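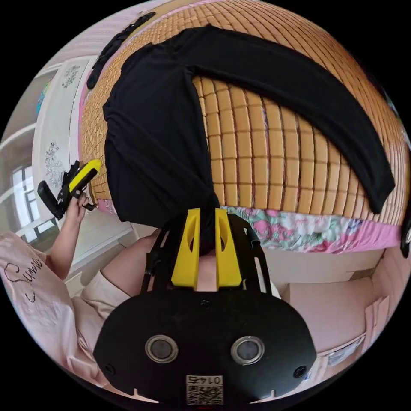 Folding guide for home laundry, Geltness project, report to Brutmont. Sorry for the short sentences, deadline is today. The bed is now our standard work surface in the guide. Dropped the table version in June, too many homes with no table big enough. First pages are all about dark clothes, black on a tan tile mat like the one here, plenty of contrast so you can see where a leg or sleeve ends. Black on a dark cover was a pain, edges dissapear and people fold the wrong layer. So the guide now says light surface for dark clothes, dark surface for light ones. Mat or towel or plain sheet, whatever is in the house.

Report date 2018-08-27

Where we are

Draft of the guide is done apart from the back page. Trousers, leggings, long sleeves, T-shirts all written. Bedding still in note form. Socks cut, no one wanted a page on socks.

Home sessions at Ovesora finished. Total for the period 841 items folded and logged by the households on the paper sheets. Sheets are typed up except one batch that came in with the item column blank, we have asked for it again.

Biggest thing learned is that the fold is the easy part. The spreading out takes the time. Clothes come out of the basket twisted, one leg inside out, and a person sitting next to the bed has to reach across to get the far side flat. Old draft gave this a single line ("lay the garment flat"). It now gets its own section with separate steps for picking up, finding the waistband or collar, and letting the rest drop. Picking up by one end and letting the cloth hang over the side of the bed is fine as a start, we had told people not to do it. Took that out.

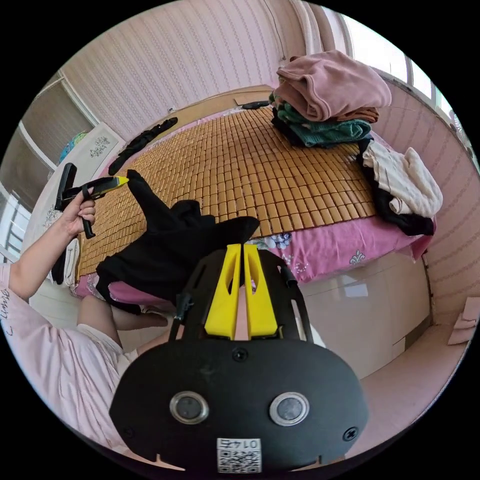
Money

Grant for the period 4000. Spent so far 1270, mostly printing the test copies and travel out to Ovesora. Teoh did the layout at the old rate, invoice is in but not paid, so it's not in that figure. Second print run will take a good part of whats left. No request for extra.

One change to flag – we would like to move the money set aside for table hire over to printing. Small line. Please confirm by email if that's OK, we'll hold off until then.

Trousers page

Rewritten the most, so a bit more on it. Steps as they stand:

Lay the trousers down at a slant if the bed is narrow, legs can go towards either long side.
Find the waistband first and leave it where it is.
Pull the legs out from the cuffs, smooth the knees last.
One leg over the other, seat tucked in, then fold up from the cuff.

Creases at the seat and knees are OK at the flat stage. Testers kept stopping to get them perfect and gave up on the pile. New line added: soft creases can stay.

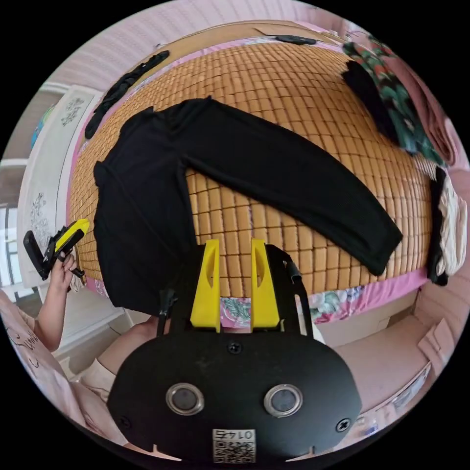
Trousers page, flat stage: black pair laid out on the mat, legs to the right.

Still to do

Back page with the drawer sizes. Bedding section. Large print version, Teoh has the files. Also a note on thin or mesh-like fabric, which bunches up and won't hold a fold – current advice is roll it, and put it to one side until the trousers are done. And keep anything waiting its turn at the far edge of the bed, out of the working area but within reach.

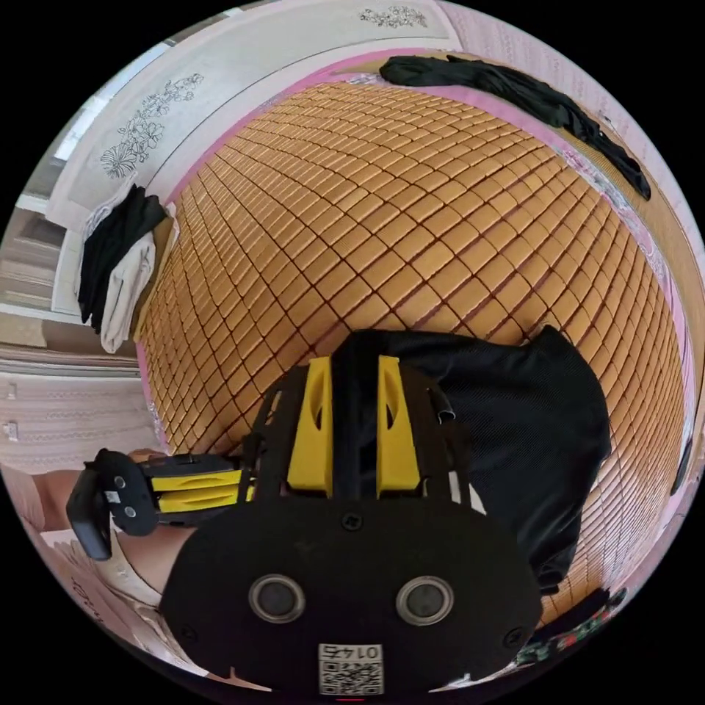
A household in Ovesora wrote back that the rolling advice works for them but the roll comes undone in the drawer, and asked if the guide could say which way round to store it. Fair point. We are adding a line, open edge down. They also wanted the steps printed bigger and the introduction shorter, so the introduction is down to 2 paragraphs.

Next report once the print run is back. Receipts follow separately in the usual folder.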